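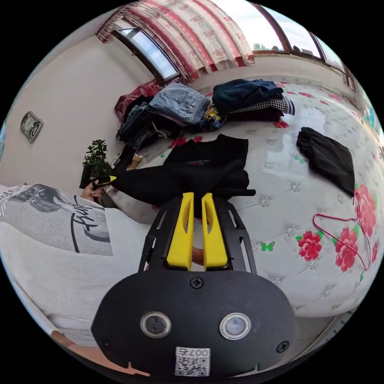
4. Storage and Washing of Household Textiles

4.1 Sorting practices

Households in the Skeddale sample differed more in how they sorted textiles than in how often they washed them. Of the 1291 households that returned a complete diary, 576 kept bedding apart from clothing at every stage, from removal to storage. The remainder combined the two at one or more stages, most often between removal and washing. Bedding found together with clothing, as with the dark garment in Figure 4 at the head of this section, was entered in the diary as two items, each with its own date of last washing. This rule follows the coding guide prepared by Dawber and Twal and was applied without exception.

Sorting by color was common in all household types. Sorting by fabric was less so, and was reported mainly by respondents who had been taught to do laundry by an older relative. Several respondents treated pillowcases as clothing for this purpose and changed them on the same schedule as nightwear. We retained the respondent's own grouping in the diary data and recoded it only for the comparisons in Section 5.

4.2 Washing intervals

Respondents were asked to record the day on which each sheet, pillowcase and cover was removed from the bed, and separately the day on which it was washed. The gap between the two dates proved to be a better guide to household routine than either date alone. Homes with a washing machine on the same floor as the bedrooms had short gaps. Homes that relied on a shared laundry room saved bedding for a single trip, and the trip was often put off when the weather was poor or the room was busy.

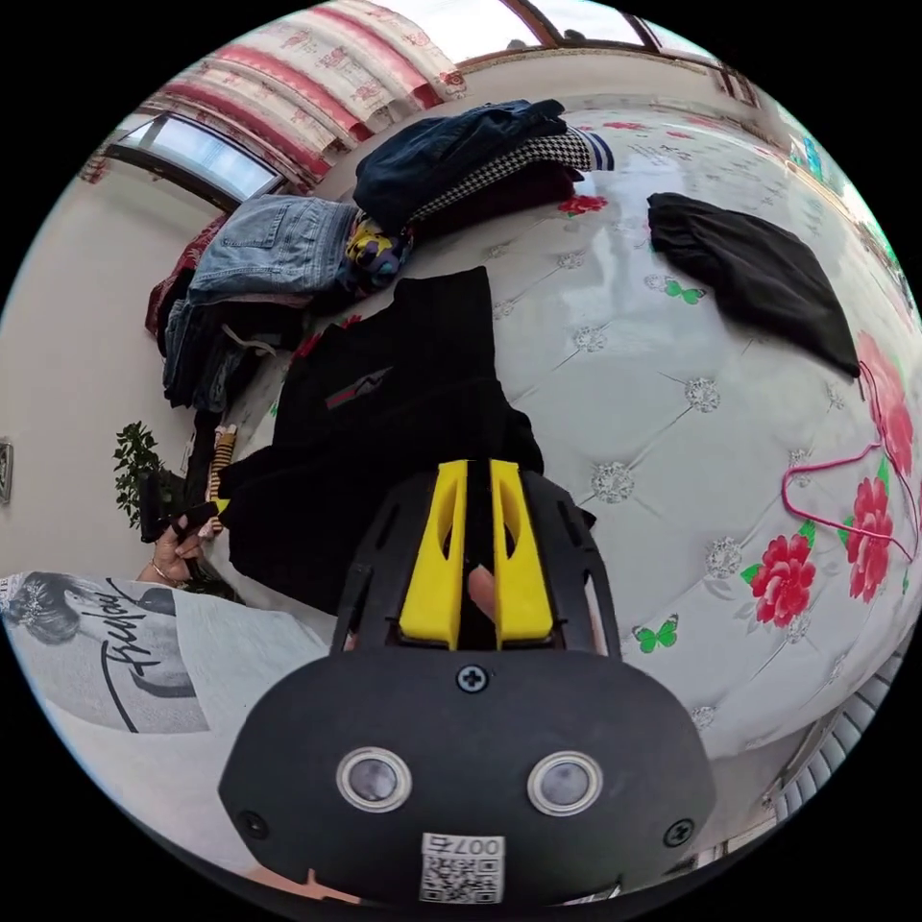 The pattern was strongest in the Hourani district, where 173 households used shared facilities only. In these homes clean bedding was commonly held back as a reserve, and a second full set was considered a basic need. Households in Urkero reported the same preference but gave storage space as the limiting factor.

Diaries for July were coded separately. Warm nights led many families to drop the top cover altogether, and the number of items per bed fell accordingly. Including those weeks would have lowered the average washing load without any change in habits. Akl and Obeidat reviewed the separate coding and found 2 diaries in which July entries had been assigned to the wrong week; both were corrected before analysis.

4.3 Drying

Indoor drying was reported in every season. Larger items were hung over doors, stair rails and the backs of chairs, and respondents rarely described this as a problem unless guests were expected.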